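20 March 2023

Foswood House, first-floor bedroom. The inspection of bedding and wall surfaces was resumed this morning, the room having been left over from the November round. The purpose was to settle whether the wall requires repainting before the room is let again, and to record the state of the bed.

The bed is to remain in its present position against the wall. The grey upholstered panel and its wooden post were noted in the register. The sage-green fitted sheet is creased and shall be taken off, pressed and put back before the next visit. The wall is white and bare, save for a small arrow in reddish-brown pen and a dark scuff lower down.

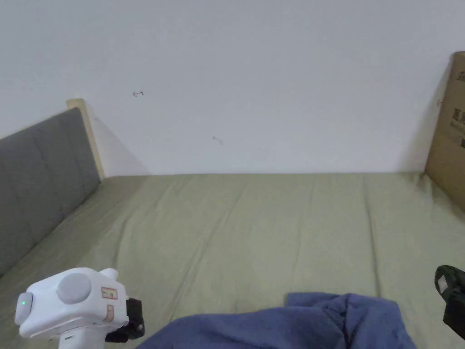
Joon-young Byun wrote at midday that pen should never be scrubbed from matt paint, as the rubbed patch will show worse than the mark, and that stain block followed by 2 thin coats would serve better. The advice was accepted and entered under repairs.

Fotari have quoted 800 for the whole floor. The sum was judged excessive for so little damage, and the quotation is held over. Joyce Odera is to ask Karunaratne for a price for this wall alone.

The cardboard is to go down with the recycling. Linen cupboard key returned to the office at four.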